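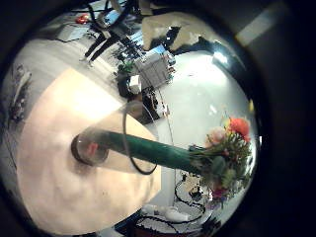 Wanted: people with strong opinions about flowers and no particular feelings about robots

Drirus is looking for paid testers for the Kofler bench kit, a tabletop arm with a wrist camera that we would like to sell to small flower shops before our savings become a talking point at family dinners. Sessions run at our Ultska workroom through the end of the season.

What the kit is

The Kofler is one arm, one gripper, one wrist camera and a software package called Cikier, which is the part that decides what to pick up and how hard to squeeze. It clamps to a worktable. The planned price is $2,090, including the clamp, which an earlier draft of the price list charged for separately until people saw it.

It is meant for the dull end of the trade: picking up a wrapped bouquet, turning it, standing it in a vase, handing it across a counter. It does not arrange flowers. We asked it to in May and would rather not discuss it.

What you would be doing

You will sit or stand at the bench and work through a set of everyday jobs with the arm. Some you will guide by hand, some you will start from a tablet and then watch with your own hands in your lap (harder than it sounds, especially for florists). You will lay bouquets down in awkward ways on purpose. You will tell us when the grip looks wrong, when the arm is too slow to be useful, and when you would have thrown the thing out the back door by now.

At the end there is a questionnaire. It has 30 questions. We tried to cut it and everyone defended their own.

A session lasts 3 hours with a break in the middle. Each tester comes for 2 sessions, on different days, so we can find out whether you dislike the same things twice.

Who we want

Working or retired florists, market sellers, event staff, grocery store flower counter people, and anyone who has wrapped stems for money. Students in floral design programs are welcome. You should be 18 or older and able to lift a full bucket of water, although we will probably lift it for you.

You do not need to know how to code. If you do know how to code, please resist the urge to fix Cikier during the session.

Please don't apply if you have a serious pollen or latex allergy. If you work for another company that makes shop equipment, we wish you well and will see you at the trade show.

What you get

Payment at the end of each session, by check or bank transfer. Parking, lunch, coffee of medium quality. You may take home any flowers that come through the day in a condition you would be willing to be seen with. Testers who finish both sessions can buy a kit at a discount later on, and are under no pressure to do so.

Small print, in normal-sized type

The wrist camera records while the arm is on, and the room and the people in it can end up in the recording. We use the footage to improve the grip and the software. It is not used in advertising unless you sign a second form, and you can say no to that one and still get lunch. Closed shoes, please. Long hair tied back. Scarves and lanyards stay on the hook by the door.

How to apply

Write to Bernadette Besson, who runs the test program, using the contact form on this site. Tell her where you have worked with flowers, which weekdays suit you, and the most annoying thing you do more than ten times a day. The last answer counts the most. A resume is fine but she will read the annoying thing first.

Applications close Thursday, July 9, 2026. Everyone who writes will get a reply, written by Bernadette and not by the arm.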